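Slide 4 — the basket slide

OK, breathe, drink some water. Say thanks to Archie Kerr for the intro and the ride from Faston.

So I used to style every table to death. Candles, runners, little pinecones everywhere! The Narkthorpe dinner in March cured me — guests had no room for their plates. Ask who's done the same, wait for hands.

Now I start with a white cloth and one wicker basket, and I leave it empty while I move things around it. One bit of color, something small and green, and I stop.
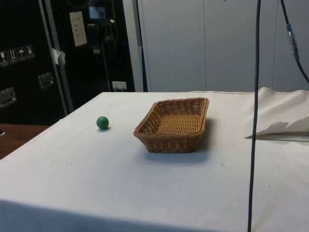 Then the bread goes in last, right before people sit down. Rolls first if you have them. Skip the Pascual story if we're running over.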